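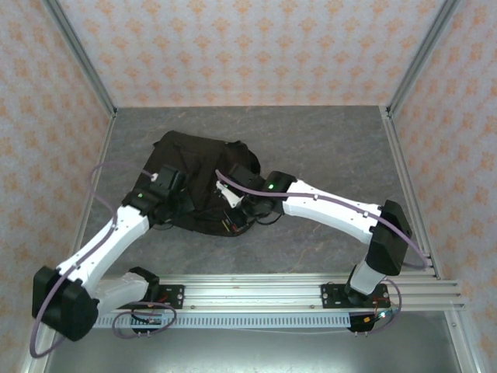 Two-arm bench kit under evaluation, cloth handling task, both grippers on the cloth.

To: Shared Equipment List
From: Debashish Paul, Equipment Review Office, Lulgate
Subject: Re: Drolness two-arm kit, request for comments before the April order

Dear colleagues,

Thank you to those who replied to the first notice. Mr. Ojeda's message is quoted in part below, and his points are answered in the order he raised them. The picture at the head of this message was taken during the cloth handling portion of the review.

Facundo Ojeda wrote:

> The Espinoza site would like to take part in the order, but our
> staff have several concerns that the notice did not address.
>
> First, the notice says the kit is supplied "ready for bench use."
> Does this include the rail and the mounting plates, or are these
> purchased separately? Our last order from another supplier arrived
> without any means of fixing the arms to the table.
>
> Second, what provision is made for the cables? In our teaching
> rooms a cable that hangs free will be caught by a sleeve sooner or
> later.
>
> Third, we would use the kit mainly with garments and other soft
> goods. Most of the supplier's literature concerns blocks and cups.
> Has the office tried it with cloth, and in particular with dark
> cloth, which our present equipment handles badly?
>
> Last, please state the length of the loan period, as the copy of
> the notice we received was missing its second page.

1. Contents of the kit. The rail and both mounting plates are included in the quoted price. The plates bolt to the aluminum rail, and the spacing between the arms may be changed by moving a plate along it. Horacio Zapata of this office assembled the review unit in 6 hours, working from the printed guide. He reports that the guide is clear on the arms and poor on the wiring, where two of the drawings are out of date. Corrected drawings have been requested from Drolness. The enclosure is not part of the kit. Sites are expected to provide their own, and the wall covering is left to their choice.

2. Cables. Mr. Ojeda's concern is a fair one. The lavender cables run along the arms to the grippers, and on the left arm the cable stands out in a wide loop. Some slack is needed for the arm to reach its full range, but the office considers the present arrangement unsuitable for a teaching room without clips or a sleeve. The supplier does not include either. We have asked that a set of clips be added to each kit and will report the answer to this list. Sites should also plan for the coiled cable at each mounting plate, for which the kit has no cover or tray.

3. Work with cloth. The review included 23 trials with cloth, all of them with both arms in use. In 16 of these the cloth was brought to the marked position without help from the operator. The remaining trials were stopped by the operator, most often when one gripper closed on a single fold and the other closed on nothing. Black cloth was used for a number of the trials at the request of the Dundolville site. The results with black cloth were no worse than with the lighter pieces, although the number of trials is too small to settle the question. The full trial sheets are held by Domingo Figueroa and will be sent to any site that asks for them.

Members should note that the grippers take hold of thin material well, but apply more force than is needed. The closing force can be lowered in the settings, and the office recommends that this be done before delicate fabric is handled.

4. Loan period. The period is 2 weeks, renewable once if no other site is waiting. The missing page has been sent to Espinoza separately.

One matter was raised by telephone and may interest others. Damián Palma asked whether a single arm may be ordered now and the second added later. The supplier permits this, but the rail is sold only with the pair — a site that begins with one arm would need to mount it by other means and pay for the rail afterward.

The office has not yet reached a recommendation. Further comments should be sent to this list, and not to the supplier, so that questions may be put to Drolness in a single letter. Sites that intend to join the order should give the number of kits required and the name of the person who will receive them.

Respectfully,

Debashish Paul
Equipment Review Office
Lulgate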